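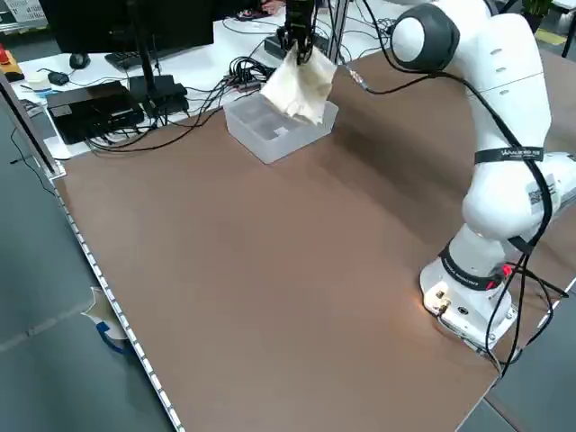 1/5
Can a machine do the laundry yet? Short version: parts of it. An arm with a two-finger hand can pick a cloth out of a bin or drop one in. Folding is the hard part.

2/5
Cloth has no fixed shape. A mug looks like a mug every time. A towel hangs differently on every grab, so the arm has to find the corners all over again.

3/5
Yolanda Sotomayor at our Falton shop timed me on a pile of 30 rags. I sorted and folded them before my coffee got cold. I haven't seen an arm come close.

4/5
Sorting parts into trays is another story. I'd hand that over today.

5/5
Will check again in August.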